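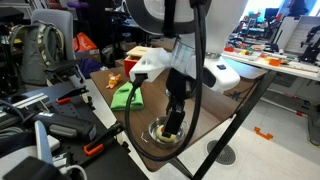
4.2 Sport, study and the claim of a double success

Accounts of students who travel abroad on sports scholarships tend to follow one pattern. Two friends leave home, play well, graduate, and thank their coaches. We don't doubt that such cases exist. We do doubt that they tell us much about the programs that produced them, and the material we gathered on the Norbridge rugby pathway gives little reason to relax that doubt.

The pathway's own reports list 181 players placed at partner colleges. The figure is repeated in brochures, in the speeches given at the Skokombridge send-off each May, and in two of the newspaper features we coded. It counts arrivals. A player who left after one term is in it, and so is a player who changed schools and finished elsewhere. When we asked for completion records, we were able to trace 100 of the players to a final outcome, and 70 of those had earned a degree. Whether the untraced players did better or worse can't be known from these records, though we would be surprised if the program had lost touch mainly with its graduates.

Figure 4. Players with a traced outcome at Norbridge partner colleges, by result. Traced: 100. Degree earned: 70.

Interviews were more useful than the records, but they need careful reading too. Sena Mahama and Kwadwo Mahama, cousins who played in the same back line at Fiadzo, were put forward by the program as a model pair. Both finished. Sena credited the weekly tutoring. Kwadwo said he had gone to tutoring twice and passed because an older teammate lent him notes and made him read them on the bus to away games. Program staff had described tutoring as the main cause of success for both men, and the annual report quotes only the first of them.

We read this as a selection problem in the stories as well as in the numbers. Former players at Vurnia who had not finished were harder to reach, gave shorter answers, and in several cases asked why anyone wanted to hear from them. Their comments on training load were blunt. Morning gym sessions overlapped with required lab classes, and the timetable was treated as the student's problem to solve.

Supporters of the pathway may reply that a degree is a narrow measure, and that travel and friendship have value of their own. They may be right. It is still the measure the program chose for its own publicity, and section 4.3 holds it to that.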